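About Parnora

Home
What we do
About us
Working here
Contact

Parnora collects and prepares grasping examples for companies and university groups that train robots to pick things up. We work from a single-storey unit on the Jostside estate. We don't build robots and we don't sell the learning software. Our customers bring their own models, and we supply the recorded attempts that those models learn from.

How we started

The company was set up by Ho-yin Chiu and Neville Hebden. They had worked together at Dervishi, a packaging firm, where they looked after the arms at the end of the filling lines. Those arms did the same move all day and did it well. When the firm took on mixed orders, with several kinds of product in one tray, the arms had to be told about each new shape by hand. It took the two of them most of a spring to get a single tray working.

Ho-yin had read that a system could be taught from a large number of tries, good and bad, and wanted to see how far that would go with ordinary goods. Neville had a garage with a concrete floor and a decent power supply. The first set they recorded there was small and badly labelled, and most of it was later thrown away. The second set was sold to a customer who is still with us.

We moved to Jostside in June, once the garage could no longer hold a second arm. We now have 4 cells, each with its own arm, bins and recording equipment, and they can run separately or on the same job.

What we do

A job normally begins with a conversation about what the customer's robot gets wrong. Some have trouble with soft things. Others do well with boxes but fail when two objects touch. We then agree a list of objects, how full the bins should be, and what counts as a successful pick. That last point takes longer than people expect. A customer who sorts returned goods may be happy if an object leaves the bin in any position, while one who packs gift sets will want it held the right way up.

Once the list is agreed, we set out the bin and start recording. For each attempt we store the view of the bin before the move, the path of the arm, the opening of the gripper and the result. Failed attempts are kept and marked as failures. Customers sometimes ask us to leave them out, and we advise against it. A model that has only been shown good picks has little to go on when it has to choose between a good one and a poor one.

Moves are chosen in one of three ways: by an operator, by a simple program that picks points at random, or by the customer's own model running on our equipment. Most jobs use a mixture, starting with the random program and going over to the customer's model as it improves. 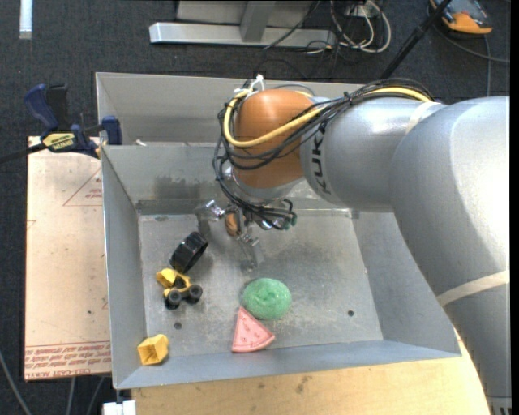 One of our KUKA arms over a bin of small mixed objects, among them a fuzzy green scrubber or sponge and a yellow and black toy vehicle.

The objects

We keep a store of 2,743 objects, each with a number, a weight and a set of measurements. Nearly all of them were bought from ordinary shops. There are toys, kitchen things, cleaning things, tools, packets and a good many items that don't fit under any heading. We choose them for shape, surface and stiffness. Price hardly comes into it, though we do avoid anything that would be hard to replace if it broke during a long job.

Objects wear out. Sponges lose their stiffness, card gets soft at the corners and printed surfaces rub off. When an object has changed enough to behave differently, it is taken out of the store and its number is closed. A new one of the same kind gets a new number, so that a customer can tell from the records which of the two was in the bin.

We also hold back 110 objects that are never used for training sets. They are kept in locked cupboards and come out only for testing, when a customer wants to know how a model copes with things it has not met before.

Checking

Every attempt is given a result by the cell, using the weight in the gripper and a second view of the bin. A person then looks through a share of them. If the cell and the person disagree too often in any one batch, the whole batch is looked at by hand. Neville runs this side of the company and writes the note that goes out with each set. The note lists known faults, including any period when lighting was changed, a gripper finger was replaced or a bin was moved.

Our longest-running piece of work is a set called Silness, which we record for ourselves between paid jobs. It uses the same arm and the same rules throughout, with new objects added as they arrive. University groups can use it free of charge for teaching and published research. Companies pay a yearly fee, and that money goes towards new objects and spare parts.

Working with us

The smallest job we take is 40 hours of recording. Below that, the time spent setting up a cell costs more than the recording itself. Customers are welcome to visit while their job is running, and many do so on the first morning to agree the bin layout with the operator. We can fit a customer's own gripper if it arrives with drawings and a working cable. Please send both before you send the gripper.

Sets belong to the customer who paid for them. We don't resell them or use them in Silness. Objects sent to us are returned at the end of the job unless we are told otherwise.

The unit is open from 8.30 am to 5 pm, and the cells often run later than that. For prices and dates, write to Ho-yin through the contact page. Questions about a set you already have should go to Neville, with the set number in the subject line.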